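Walirine Race Timer 5: Review
September 23, 2018

I have trained a small string of trotters for a long time, and for most of those years I timed work with a plain stopwatch in my left hand and both reins in my right. It does the job until the thumb gets cold. Last December I missed the final quarter on three horses in one morning and decided it was time to look at something that starts and stops without me.

The Walirine is a harness timer in two parts. The sensor is a flat puck that straps to the left shaft of the jog cart, and the display is a small screen that clips to the rein or sits on a wrist band. The sensor picks up markers on the track rail and sends the splits to the display. You get four markers in the box and you can buy more.

Setup

The markers go on the rail at whatever distances you like. I put them at the quarters. Each one is held by two screws or by a strap, and I used the straps because the rail at our training track belongs to the club. They have stayed put through wind and one hard frost. The manual says the markers should be level with the shaft, and it's worth taking that seriously. My first attempt had one of them too low and it was missed on every second lap.

Pairing the sensor and the display took a few minutes the first time. You hold down the side button on both until the screen shows a lap number. After that they found each other every morning, except for two occasions when I had to switch the display off and on again.

The strap for the sensor is the weakest part of the kit. It is a single band with a plastic buckle, and on a muddy track the buckle packs with dirt and won't close. I replaced mine with a leather keeper strap from an old harness. If you jog in all weathers you will want to do the same.

On the track

The screen shows the last split in large figures and total time underneath. That is the right way around. When I'm sitting behind a horse that wants to go faster than I do, I need the last quarter and very little else. The figures can be read in bright sun. In the half dark before seven they need the backlight, and the backlight goes off after ten seconds unless you change it in the menu.

I ran it against a hand stopwatch for two weeks, with someone at the rail doing the clocking. On steady jogging miles the two agreed closely enough that I stopped writing both down. On faster work the difference was a little bigger, mostly at the start, where a person tends to press late. I trust the sensor more there.

It is less good in company. With two carts side by side and only one carrying a sensor, there was no problem. When a stablemate borrowed a second unit and we worked our horses head and head, my display twice showed her split. The manual has a page about changing the channel, and once we had done that it stopped, but I would have liked the units to sort it out themselves.

The horses didn't mind it. I had one filly who objects to anything new on the cart, and she never looked at it. There is a beep at each marker that can be turned off. I turned it off.

Heart rate

The package I bought includes a girth band for heart rate. It works well when the pad is wet and badly when it isn't. For interval work I found it useful, mainly for the recovery figures between heats. One older gelding who had been taking his time to come down turned out to have a low-grade cough, and I might have waited another week to call the vet without the numbers. I wouldn't buy the timer for this feature alone.

Battery and charging

The display lasts five working mornings. The sensor lasts longer - I charge it every second Sunday and have not run it flat. Both use the same cable. Memory holds 100 sessions, and then it starts writing over the oldest ones, with no warning on the screen. Move your sessions to a computer every month if you keep records.

The computer program is called Wovinik and comes as a free download. It draws a simple chart for each session and lets you give every horse a page. It is slow to open and the menus are in an odd order, but it exports to a spreadsheet, and that is all I use it for.

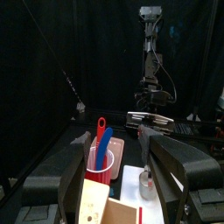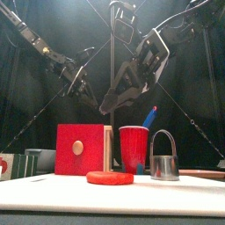 Price and what else is out there

I paid 2531 kronor for the timer, four markers and the girth band. Without the band it is 2000. Extra markers are sold in pairs, and a half-mile track really only needs the four.

The main alternative is the Geerts, which uses satellite positioning and needs no markers at all. A neighbor has one. It is easier to move between tracks and it shows speed all the time, but on our track, with spruce close up along the back stretch, it loses the signal and the splits there are not much use. On an open track I would consider it. The Sistton is cheaper than both and is really a stopwatch with a handlebar button. It is well made, but you still have to press it.

Customer service

I wrote to Walirine once, about the buckle. They answered the next day and sent a new one of the same kind, free of charge. It packed with dirt like the first.

Verdict

Good: accurate splits, large figures, long battery life on the sensor, easy to charge.

Less good: poor strap, channel trouble when two units work together, old sessions overwritten with no warning.

I have used it since January and plan to go on using it. For a trainer who works alone on the same track most mornings, it's worth the money. If you haul to a different track every week, putting up the markers each time will get old fast, and you should try the Geerts first. The stopwatch is still in my jacket for race days, when the sensor has to stay at home.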